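The Synopsis Should Come Last

Most small presses ask for the synopsis first. The form on the website wants it before the sample chapters, and the guidelines give it a page limit, a font and sometimes a tense. I have read submissions for Closta for long enough to think this order is wrong, and that it costs us books.

A synopsis is a technical document. It states who the main character is, what changes, and how the story ends. Writing one takes skill, but the skill is compression, and a novel of 123 short chapters does not need its author to be good at compression. It needs the author to be good at chapters. When we rank submissions by the first page we read, and that page is a synopsis, we are ranking them by a skill we will never pay for.

In January we ran a limited test. Two of us, Remo Pichler and I, took the same batch of 12 manuscripts. Remo read in the usual order. I read the opening pages first and left every synopsis sealed until I had written a decision. We agreed on most of the rejections. We disagreed on two titles, and in both cases Remo had marked the book down for a plot that sounded thin in summary. One of them was a novel by Ülle Stankevičius in which a woman waits for a ferry permit. There is no way to summarize that plot so that it sounds like anything. The pages were the best in the batch.

I don't claim that a batch of that size proves much. Remo has pointed out that I knew what was being tested, and that a reader who wants the pages to win will find good pages. He is right about that. A fair version would need readers who had no stake in the answer and a larger pile.

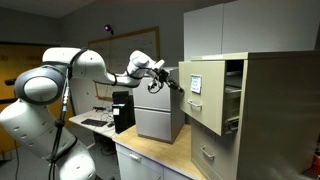 Robot arm at the top drawer of a filing cabinet.

The usual defense of the current order is time. A synopsis takes two minutes to read and a sample takes far longer, so the synopsis acts as a filter. I accept the arithmetic and dispute the use. The first page of the sample also takes two minutes. If a filter is needed, that page can be the filter, and it has the advantage of being part of the book.

A second defense is that a synopsis shows whether the author can finish a story. Amancay Núñez, who edits crime fiction at Lapiņa, made this case to me at length, and for her list I think it holds. A crime novel that fails in its last quarter can't be repaired by good sentences in the first. She reads the synopsis for structural faults and has caught several. But she reads it after the sample. By then she knows whether the structure is worth checking.

My proposal is modest. Keep the synopsis and keep the page limit. Move the upload field to the bottom of the form, and instruct readers to open that file only when they have marked the sample as a yes or a maybe. Drop the rules about tense, which test obedience. Authors rejected on the sample would still have written a synopsis for no purpose, so a press with the staff for it could go further and request one by email at the second stage.

Closta has agreed to try the first part for the next reading period, with 13 readers. Remo will keep the records.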